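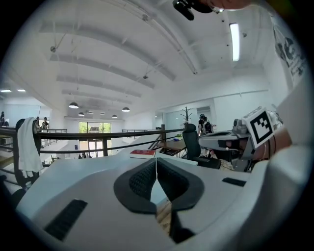
Does leaving a ceiling open make a workroom brighter? The gain in our survey was small, and most of it went away once the color of the paint was taken into account.

4.2 Open ceilings and mixed lighting

The claim that taking out a dropped ceiling brings more usable light into a room is repeated so often in renovation guides that it is rarely tested. The Terholm survey gave us a chance to look again. It covers 58 rooms in converted buildings, and 1423 desk-level readings were kept after cleaning. Rooms with open ceilings did read higher. They were also far more likely to have been painted white in the same job, and when we compared white rooms only with other white rooms, the difference fell within the error of the meter.

Figure 3 gives an idea of the type: a bright white ceiling with long parallel beams, conduit and pipes left in view, and several kinds of fitting in use together. Dark dome-shaped pendant lamps hang in the same space as a fluorescent tube and small recessed lights. Mixtures like this one cause trouble for the scoring method of the earlier Prikar study, which assigns each room a single "main source" and then treats that source as the cause of whatever the occupants report. We don't see how a main source could be picked in such a room without guessing, and the Prikar authors don't say how they did it.

Figure 3. White open ceiling with beams, exposed services and mixed light fittings.

The occupant answers need the same caution. Of the 410 forms returned, many praised the "airy" feel of open ceilings - a word that was printed in the survey's own cover letter. The Husent group has argued that pendants make a high room feel closer and calmer. That may be so, but their sample had no high rooms without pendants, and the effect can't be separated from height alone.

We therefore report ceiling type and fitting type as two separate variables and leave the combined comfort score out of Table 5.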